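Flukarum Publishes Open Good-Practice Guide for Hand-Held Gripper Work

Brernley, February – Flukarum today released the first full edition of its good-practice guide for people who record handling tasks with hand-held grippers. It is free to download, it runs to 92 rules, and we are thrilled to finally have it out the door!

The guide grew out of 301 comments from workshops and labs that tested the draft. Many of them asked for clearer rules on fragile items such as wooden boxes with glass lids.

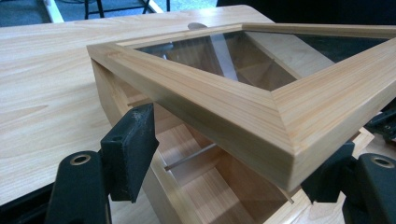 Glass gets its own chapter as a result. Operators are told to grip on the wood, keep the pads square to the side walls and stop if a lid shifts. The chapter also covers how to log a slip, right down to the wording of the note.

"I've wanted a shared rulebook for years," said Toàn Bạch, lead editor of the guide. "People were doing careful work, but every site had its own habits. Now two teams can compare notes and mean the same thing by 'a clean grasp' – that makes me very happy."

Other chapters deal with pad wear, screw checks, table surfaces and rest breaks. A session should open and close with the fingers apart over a clear patch of table, so that reviewers can check the pads before and after the task.

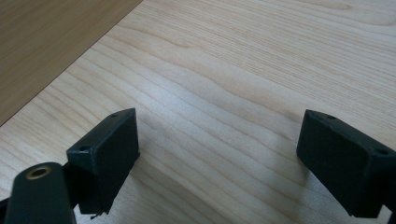

Training and next steps

Partner sites Sầm and Semolport will start teaching from the guide this spring, with places for 242 operators. Printed copies, 2000 in all, will go to schools and small shops that ask for one. Comments on the next edition are already open, and we would love to hear from people who disagree with us.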